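Suture practice sessions return to Villalba in January

The suture practice program at the Villalba skills centre will start again in January, with longer evening hours and a new supply of practice tissue.

Sessions ran out of material late last year and the final two evenings were cancelled. The centre has since received more than 200 practice pieces from its supplier, Kumex, paid for by a grant of $3873 from the Pravomby health education fund. It expects them to last until the winter break. 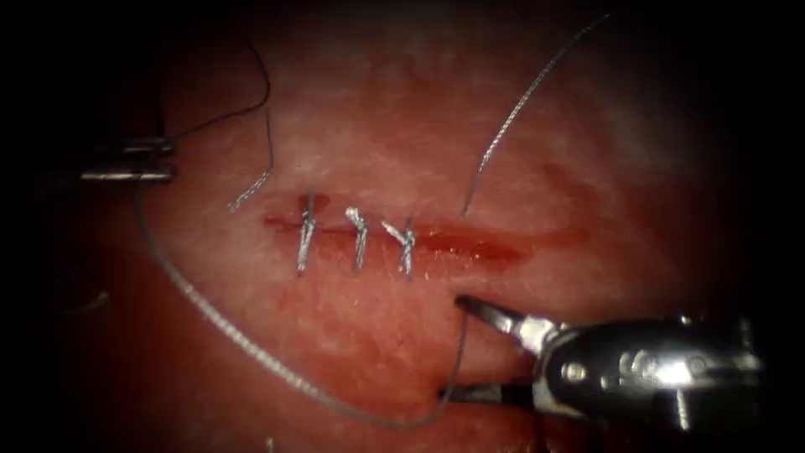 Three stitches closed along a straight cut, with the right-hand end still open. Villalba skills centre

Learners begin with a single straight cut and close it from one end. The first evenings are given over to separate stitches, each one tied and trimmed before the next is started. Spacing is checked by eye at first and then with a ruler. Tails are to be cut short and to a similar length, a point that took up a good deal of time in last year's sessions.

The centre has also changed the order in which the work is taught. Under the old plan, learners moved to a continuous stitch on their second evening. They will now stay with tied stitches until the third, and the continuous stitch will get two full evenings of its own. Feedback forms from the last intake asked for more time on thread handling, mainly on keeping a long strand clear of the cut while the next stitch is placed.
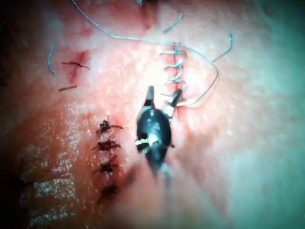 Assessment stays much the same. Each learner closes one cut without help and is marked on spacing, tension and how well the edges meet. Speed is recorded but does not count toward the result — the centre dropped the time limit after its first year and has no plans to bring it back.

Records kept by the centre show 2427 practice closures since the program opened, most of them done in the evening. Booking is through Jusement, the same system used for the centre's other courses. Anyone whose place was lost in the cancelled sessions will be offered a spot before general booking opens, and does not need to pay again.

Groups are limited to eight. Sessions start at 6 p.m. and the room will be open from 5:30 for people who want extra practice time before the teaching begins. Thread and practice tissue are included in the fee. Learners should bring their own notebook, and enclosed shoes are required.

A daytime group is being considered for later in the year if there is enough interest. People who would prefer those hours can add their name to the waiting list at the front desk or through their booking account. Parking behind the building is free after 5 p.m., though the east gate remains closed for paving and drivers should use the side entrance.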